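4.2 What the packers told us

I spent most of December at the Nevon packing benches in Macapagal, and I went in thinking I'd hear about job loss. What I mostly heard about was hands! Precious Dumlao used to box bottles all shift; now she shows the job to the system with a gripper (the others call it "teaching"), and her wrist gets tired in a whole new place.

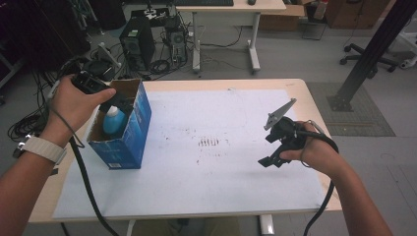 Callum Whiteley and I talked with 37 people, and the thing that kept coming up was pace. You can't hurry a demonstration the way you'd hurry a box, so the old piece counts stopped making sense, and pay was still tied to them for 3 weeks. People were pretty sore about that, and I would have been too.

Figure 3. Gripper over the work surface, fingers apart.

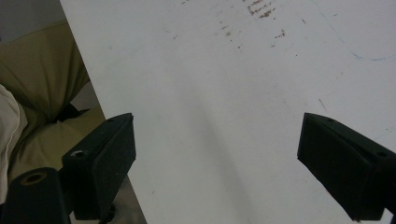
4.3 Who gets to teach

Aldo Galli picked the first teachers from the day shift, and I think that was a mistake. The night crew told me they felt left out, and two of them asked me (more than once) how to get on the list.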